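Search products, manuals, downloads

Gridix Sequence
Task planning and grasp control software for single-arm manipulation cells

Overview

Gridix Sequence is a software package for planning, executing and reviewing multi-step manipulation tasks with a single robotic arm. It is developed and maintained by Akuvholm and is supplied under annual or perpetual license to research laboratories, technical colleges and integrators of light handling equipment. The package combines a task editor, a perception module, a motion planner and an execution log in one installation. Each component may also be run separately and called from the customer's own programs.

The current release is version 5. Licenses purchased for earlier versions may be transferred on request, provided that the support agreement is in force on the date of transfer.

Task Editor

Tasks are written as an ordered set of steps with conditions attached. A step names an object, a place and the state that must hold before the next step is allowed to start. The editor checks the order for conflicts before any motion is sent to the arm and marks steps that cannot be reached from the declared starting arrangement.

Steps may be grouped into reusable blocks. A block written for one cell can be opened in another, where the editor will ask for the local names of the fixtures, trays and supports. Conditions may refer to the position of an object, to its resting angle or to its relation to a neighboring object, such as "on top of," "inside" or "leaning against."

Perception Module

The perception module accepts color and depth images from fixed or arm-mounted cameras. It returns a list of detected objects with an estimated pose and a confidence value for each. When the confidence value falls below the limit set by the operator, the module requests a second view or pauses the task, according to the settings of the cell.

Training of new object classes is carried out on the customer's own workstation. The standard object library contains 507 models, including household items, small packages, hand tools and replica foods. Customers may add models of their own, and no limit is placed on the number added. Clear plastic trays and bins are handled by a separate transparent-surface routine, which must be switched on in the cell settings before the first calibration.
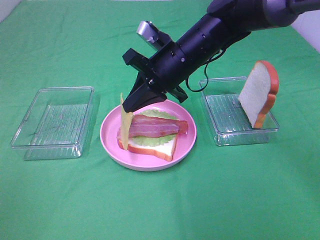 Stacking and assembly tasks depend on the planner's ability to treat a thin object differently from a solid one. Gridix Sequence includes a dedicated layer model for this purpose, in which each item in a stack is recorded with its own outline, thickness and tilt. The model does not assume that every layer lies flat. A cheese slice standing nearly upright against the end of a bacon strip, with its lower edge on the bread, is stored as a leaning object with two points of contact, and the planner can then propose a corrective push, a regrasp or acceptance of the arrangement as it stands. The same treatment applies to source items propped against the wall of a bin, such as a second slice of bread waiting on its edge. The operator selects which of the proposed actions may be carried out without confirmation.

Motion Planner

The motion planner computes paths for the arm, the gripper and any attached cabling. Cable loops may be entered as flexible volumes so that low bins and upright items are given sufficient clearance. Approach direction, finger opening and closing force are set for each object class and may be overridden for a single step.

Replanning is carried out every 200 milliseconds while the arm is in motion. If the perception module reports a change in the position of the target object, the planner adjusts the remaining path or brings the arm to a controlled stop. Speed limits set in the arm's own controller always take priority over values entered in Gridix Sequence. The software is not a safety-rated device and must not be used in place of one.

Execution Log and Review

Every attempt is stored with its images, joint positions, gripper state and planner decisions on a single timeline. The standard license keeps up to 3,000 attempts in the local archive. Older entries are moved to external storage or deleted, depending on the retention rule selected at installation.

Attempts may be filtered by task, object class, step or result. Notes can be added by reviewers and are kept with the entry when it is exported.

Supported Equipment

Gridix Sequence is supplied with drivers for the Alcaraz series of six-axis arms and for the Flarnaten parallel gripper family. Other equipment may be connected through the open driver interface, which is documented in the developer manual. Mixed cells, in which the arm and the gripper come from different suppliers, require a tool definition file.

The host computer must have a dedicated graphics processor and a wired network connection to the arm controller. Wireless connection is supported for the review station only.

Licensing and Support

Licenses are issued per cell. Teaching licenses are available to accredited schools and colleges and include all modules except the open driver interface. Support agreements cover software updates, driver corrections and written assistance in English. Installation at the customer's site is quoted separately.

An evaluation copy may be requested through the sales office. Evaluation copies are full versions limited to one cell and expire at the end of the agreed period. Logs recorded during evaluation remain readable after expiry.

Page last revised November 18, 2023

Share this page 5 shares 0 comments

Contact | Terms of license | Privacy | © 2023 Akuvholm. All rights reserved. | Back to top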